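Home | Diary | Workshop Notes | About | Contact

January — posted by Chaimae Bennani

I was down at the Closberg bench before the coffee was ready this morning, because the arm we all call Tawfik had been closing a little crooked and I couldn't stop thinking about it over breakfast (my poor toast!). Aurelio Solís had left me one of his long notes. Clean the fingers, he wrote, check both black pads, and don't touch the offsets until you've watched it at slow speed, which is good advice and which I have ignored before.

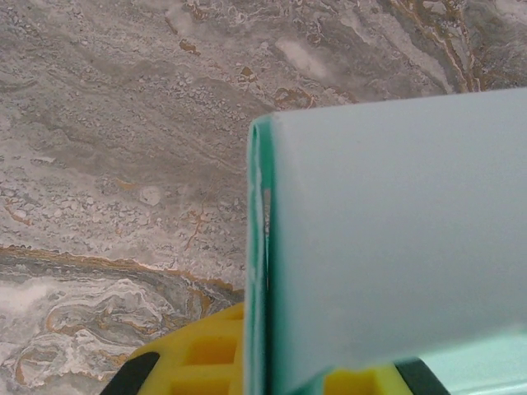

So I took my time. I wiped everything down, went over the bracket screws by hand, and found one on the left that took most of a turn before it was snug — a small thing, but I was so pleased with it that I told the radio. Then I homed the wrist and ran program 1804 at slow speed, 6 passes, with my nose nearly in the guard and a pencil behind my ear that I later spent a good while looking for.

The yellow fingers clean up nicely, though crumbs of I don't know what do settle in those little square pockets, and a soft brush from the Steltus drawer is still the best thing for them.

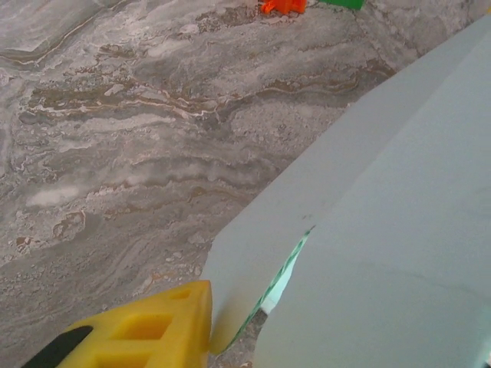

Over the stone top, yellow boxy piece down in the corner.

I wrote it all in the Wisska log, even the pencil. Aurelio wants to go over the pads with me at 3, and I've promised to bring the good cookies.

This site uses cookies to remember your visit. Accept | Settings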